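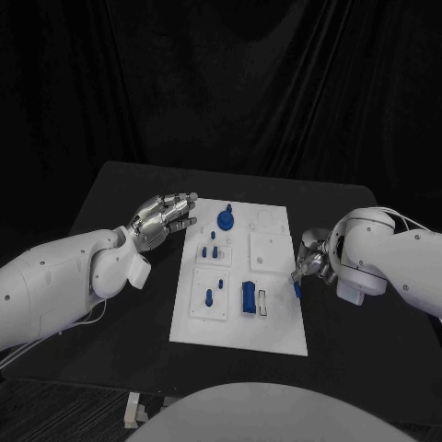
Peg board puzzle goes on show in Grumthorpe

26th September

Pegs, holes and a good deal of patience are the stars of a cheerful new display at the Prakholm hall in Grumthorpe. It celebrates the task board, that simple white plate with blue parts to fit on it – and what a satisfying thing it is!

The display opened with almost 95 visitors through the door, and plenty of them stayed far longer than they had planned. Boards from the Flotden workshop are out on the tables all day, so anyone aged 5 or over can sit down and have a go at putting a peg where it belongs. 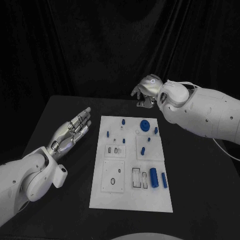 Farzad Kermani said the short pegs had caught him out every time, and that he would happily have spent another hour on them if the hall had not been closing.

A second set of boards is on its way from Langlois, with tighter holes for those who like a proper challenge. Entry is free and the display runs for 6 weeks.

Print this item
E-mail to a friend

Recent items
Langlois footbridge open again
Grumthorpe book sale raises £500
July garden walk: your pictures

Contact us | Copyright Grumthorpe News | Back to top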